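Why I stopped buying green bananas (and other notes from a month of eating what's in the house)

So I did the thing. For all of June I made myself cook from whatever was already in the kitchen before I was allowed to buy anything new. Milk, eggs and fruit didn't count, because I'm not a monk. Everything else had to come out of the pantry, the freezer, or that one deep drawer where I apparently keep every half bag of lentils I have ever owned.

This was Parvaneh's idea. She did it last winter when she was between leases in Plikville and didn't want to haul boxes of canned tomatoes up three flights of stairs. She swore it would change how I shop. I told her I shop just fine, thank you, and then I opened the freezer and found 2 bags of cranberries from a Thanksgiving I didn't even host.

The first week was fun! I made a big pot of white bean soup with the sad end of a parmesan rind, and I felt like somebody's very wise grandmother. I made fried rice twice. I used up the tahini (I'd been scared of the tahini, it had gone so stiff at the bottom that I had to stand the jar in hot water before a spoon would go in).

The second week was less fun. By then I was down to the odd stuff. Barley. A can of hearts of palm. A jar of cherry peppers that Mahtab brought over for a party and that I kept moving from shelf to shelf. I put the cherry peppers in a grilled cheese and it was so good that I ate it standing up and then made another one, so let that be a lesson to me about ignoring jars.

I also spent way too long reading old recipes in the Cliltgate church cookbook my aunt gave me. It has 12 recipes for molded salad, one of them with tuna, and a whole page on getting candle wax out of a tablecloth. I tried the oatmeal bread on page 30 and it came out like a paving stone on the outside and pudding in the middle. My oven runs cool, so I'm willing to take half the blame. The toasted slices were fine with enough butter on them.
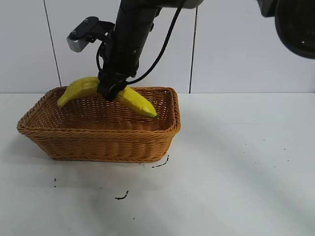
Fruit was the part I had been getting wrong for years. I would buy a big bunch of bananas every single week out of habit, green as anything, and then ignore them until they went from "not yet" to "oh no" overnight while I was at work. A little green at one tip, like the one coming out of that wicker basket, is where I like to buy them now. The rest is already yellow, so I can eat one the next morning, and I've got a few days before I'm stuck making banana bread again. I also buy three instead of a whole bunch. It felt rude the first time, breaking up a bunch in the store, but people do it all day long and the cashier did not care even slightly.

(The banana bread situation, for anyone keeping track: there were four loaves in the freezer when I started. There is now one. I gave one to Viola next door and ate the rest with peanut butter. Viola says hers needed salt and she's right.)

The thing that helped most was dumb and simple. I taped a sheet of paper inside the cabinet door and wrote down everything that was open. Open rice, open pasta, open walnuts, open other rice. Every time I went to cook I had to look at it. I've tried apps for this and I always quit after a couple of days, when I get bored of typing in chickpeas. A pencil on a string has lasted me the whole month.

A few things I'd do differently. I'd start with the freezer, since that's where the real trouble was, and I ran out of steam before I got to the bottom of it. I'd leave myself more onions. You can make dinner out of almost anything if you have an onion, and I ran out on day nine and got extremely cranky about it. And I would not try to use up cocoa powder and barley on the same evening. I don't want to talk about that one.

I saved some money too, though I never added it up properly. Parvaneh wanted a spreadsheet. I have a shoebox with receipts in it and a general good feeling.

Next up is the spice shelf, where I have three jars of ground ginger and something in an unlabeled bag that might be sumac. Mahtab is coming by to smell it and give me a verdict. If you've got a good use for a lot of barley, please leave it in the comments, I still have most of the bag.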